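Lorkport Reclaimed Timber: Your Questions Answered

We get a lot of letters and calls about old wood (we love them, keep them coming!) and the same questions pop up again and again. Uliana Kuzmenko, who runs the yard, has gathered our answers together on this page. Last updated May 7, 2020.

Where does your timber come from?

Mostly from buildings that were coming down anyway. At the moment we're working through the floor joists and roof beams from the old Halim rope works, and they are gorgeous – slow-grown pitch pine, dense as anything, with a deep orange colour once you plane off the dirt. We also have oak from two barns out at Kallgate and a small stack of elm that came from a chapel gallery. We can tell you which building any board came from. It's chalked on the end, so please don't trim the ends before you've made a note of it!

How old is it?

It varies from stack to stack. The Halim joists went in when the works was built, and the trees would have been growing for a good long while before that. The Kallgate oak is harder to pin down, as both barns were patched and extended over the years. Where we don't know, we'll say so on the ticket.

Do you take the nails out?

Yes, every board goes over the bench with a metal detector and then gets a going-over by hand. We do miss the odd one, usually a snapped-off tack deep in a knot, so check again before you put anything through your own planer. Nail holes stay as they are unless you ask us to fill them. Most people end up loving them, especially the ones in the oak with the blue-black stain around the edge.

Is reclaimed wood dry enough to use indoors?

It has usually been dry for decades, but it may have had a damp winter on site before it reached us. Stack it flat in the room where it's going, with thin battens between the boards so the air can move, and leave it for two to three weeks. If you have underfloor heating, talk to us first. We'll steer you towards narrower boards, and we may suggest kiln drying.

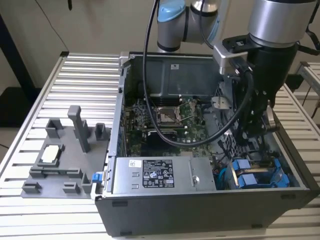 Desktop tower on its side with the side panel off.

What about woodworm?

Old holes are common and usually harmless. Fresh dust under a board is another matter, and anything showing it is kept well away from the main stacks. All our beams can be heat treated before they leave the yard; just ask when you order.

How much should I order?

Measure the floor, then add a tenth. Old boards have splits and odd ends, and you'll lose a bit in cutting. For random-width boards add a little more. As a guide, we have around 500 square metres of pitch pine in stock, and widths run from 90 mm upwards. If you need everything the same width, tell us early and we'll set boards aside for you as they come off the saw.

Can you cut beams to size?

We can! Bautista Painemal does all our sawing and he's very happy to talk through mantels, lintels, shelves, table legs, whatever you've got in mind. The biggest section our saw will take is 355 mm deep. Anything holding up part of a building needs checking by a structural engineer, and we'll want to see their drawing before we cut.

What finish do you recommend?

For floors, a hardwax oil, two thin coats. For beams, often nothing at all beyond a stiff brush and a wipe of beeswax. Do try your finish on an offcut first, as pitch pine goes a good deal darker than people expect. There's a bin of offcuts by the gate and you're welcome to take a couple home.

Can I come and have a look?

Please do! Ring ahead so we can pull out the stacks you're interested in, and wear stout shoes. Children are welcome if they stay on the marked path.

Do you buy timber?

Yes, and whole buildings too. Send us a few photos and some rough measurements. We're booked up with the Jistden mill job until September, but we can usually come out for a first look before then.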